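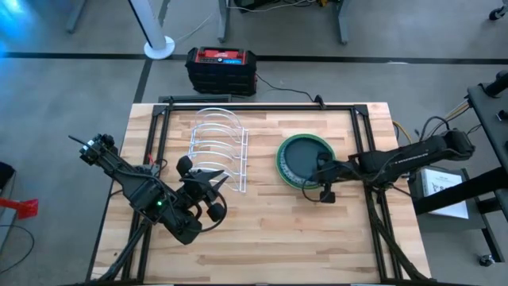 Is a 1,000-swing program worth it for a 12U softball hitter?

My daughter plays 12U and her new travel coach at Wurholm wants every girl to do 1,000 tee swings a month over the winter, logged on a sheet. She already hits 3 evenings a week. I have my doubts that the number means anything. Has anyone seen a kid get better from this?

Asked in September by Kulap Srisuk

3 answers

Our old club did 2,000. The sheets all came back full and I don't believe half of them. My kid was taking her last hundred swings in front of the TV with her elbows dropping. Ask the coach who is going to look at those swings. If the answer is a parent with a clipboard — well, you have your answer. I'd do fewer, with somebody tossing, and stop when she gets sloppy.

Just do it, reps are reps. Lakatos girls all do it and they win.

Lakatos also cuts 6 players every fall and picks up bigger ones, so I wouldn't credit the tee. I coached 12U at Gako for a while and never saw a swing count predict anything in spring. Seeing live pitching helped, and so did a bat that wasn't too heavy. Check hers before you pay for lessons. If she complains about her wrist or shoulder, she's done for the day, whatever the sheet says.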